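Cloth planner notebook, September 2018

Picked up the grasp selector again, the bit that decides which arm goes in first. Yuzuki rewrote the scoring last night and I merged it before coffee. It used to pick whichever gripper was nearer the centre of the heap, and on anything bunched up that meant the two arms swapped their minds every few cycles. Lovely dithering, no folding. Now it looks for a ridge it can get both fingers round and sticks with that choice until the grasp is called good or bad. 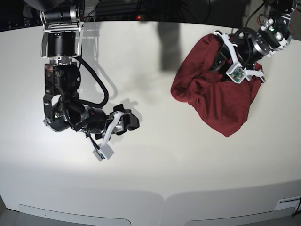
Left arm on the red cloth, right arm waiting low over the table.

The hold-and-wait state is the part I'm most pleased with! The free arm used to be sent home between grasps, a long trip for nothing. It now parks just above the table with the fingers open, and the planner treats the busy arm as a moving obstacle, padded by 50 mm. Generous, I know. Spyros wants it smaller, and we'll try that once the Nukivora logger stops dropping joint states.

Shadows are still a nuisance. The segmenter (our old Gurudham branch) sees a dark patch on the white top and wants to call it fabric. Dark red in deep shade is nearly the same to it. I've moved the threshold from brightness to hue and the masks look much cleaner on replay.
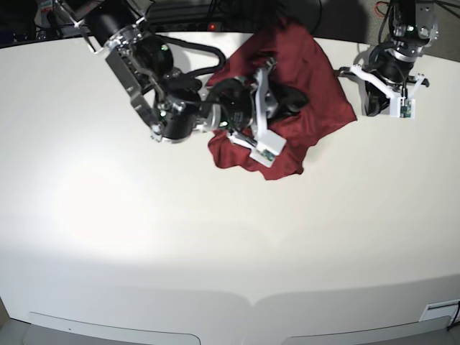 Roles the other way round: right gripper down on a fold, left one open and clear.

No changes to the code for the mirrored case, just the arm label flipped in the config. I grinned like an idiot. There are 2 warnings from the inverse kinematics near the wrist limit, same joint both times, so I've put them in the Zedstead tracker.

Next up is the wrist view. Yuzuki's edge finder fits a line to the long straight side of the garment and gives the planner an approach angle, and it's really quick.

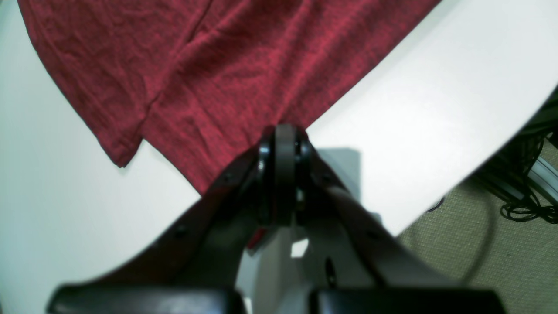 What it can't do yet is tell a hem from a crease. Spyros thinks line length will sort most of them; I'd like to try texture either side of the line as well. Need to mask out the fingers first, they take up so much of the view that the fit keeps latching on to them.

To do: finger mask, rerun the 11 saved episodes with the hue threshold, ask Yuzuki where the Echevarría calibration file lives now.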